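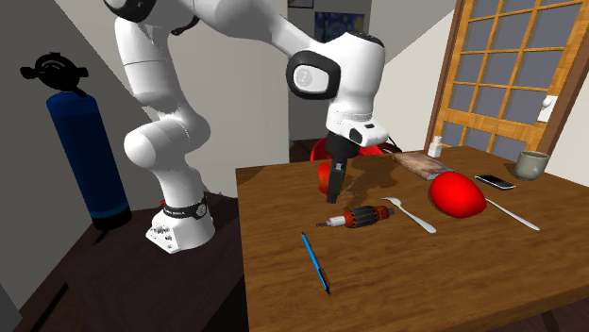 Search articles Search Go

The Width of a Table
By Matilde Seixas

A solid wood tabletop is wider in summer than in winter. The difference is small enough to miss with the eye and large enough to split a board, pull a screw or open a glue joint. Most faults that owners blame on poor glue or cheap lumber start with this movement, and most of them were built in on the day the top was fixed to its base.

Wood holds water in two ways. Free water fills the hollow cells of a living tree and leaves first as the log dries. Its loss makes the board lighter but does not change its size. Bound water sits inside the cell walls. When that begins to leave, the walls shrink and the board shrinks with them. The process runs in reverse whenever the air turns damp, and it goes on for as long as the wood exists. A two-hundred-year-old tabletop still moves.

The movement is uneven. Along the grain it is so slight that furniture makers ignore it. Across the grain it depends on how the board was cut from the log. A flatsawn board, with growth rings running nearly parallel to its face, can move twice as much across its width as a quartersawn board of the same species. The gap between those two rates is also what makes flatsawn boards cup.

Ermelinda Antunes has repaired tables in Mernside for 30 years, and she keeps a ledger of the faults. In her records, the commonest is a crack that starts at the end of the top and runs inward from a breadboard end. A breadboard end is a narrow strip fixed across the end grain to keep a wide panel flat. Its own grain runs at right angles to the panel, so its length stays the same while the panel grows and shrinks beside it. If it is glued along its full length, something has to give.

"The glue holds very well," Antunes told me. "The wood next to it is what breaks."

Her standard repair is to saw the strip off, clean up the end and cut a long tongue with a few deeper tenons. Only the center tenon is glued. The outer ones are pinned through slots, which lets the panel slide in and out. In January the strip will stand slightly proud at both edges. By August the panel may pass it. Customers sometimes bring a table back to have this corrected, and she sends it home again.

The same rule applies underneath. A top screwed hard to its apron through round holes is held at a fixed width. Slotted holes solve the problem, as do wooden buttons that ride in a groove, or the small metal clips shaped like a figure eight. Frade, a two-person shop that builds dining tables to order, uses buttons on everything over two feet wide. Each groove is cut longer than the button needs, and the button is set according to the season. A table assembled in dry weather gets its gap on one side, and a table assembled in damp weather gets it on the other.

How much gap to leave is a matter of arithmetic. The maker needs the width of the top, the likely swing in moisture content and a coefficient for the species. Take a flatsawn top 40 inches wide, a swing of 4 percent and a coefficient of 0.0035. Multiplied out, the movement is 0.56 inch, a little over half an inch in total. Fixed at the center, the top moves a little over a quarter of an inch at each edge.

Finish slows the exchange of moisture but does not stop it. A film finish such as varnish flattens the short swings, the wet week or the dry weekend. Oil does much less. Neither has much effect on the slow change from one season to the next. What does matter is coating both faces. A top that is varnished above and bare below takes up water on one side faster than the other, and it will cup.

Before any of this comes the lumber. Antunes stacks new boards in the shop with spacers between them and checks them with a pin meter until the readings stop changing. For heated rooms she wants 8 percent. A recent delivery of ash from the Dondley yard went into the rack in April and reached that figure in eleven weeks. The thickest boards were the last to settle, and two of them had to be flattened again before they could be joined.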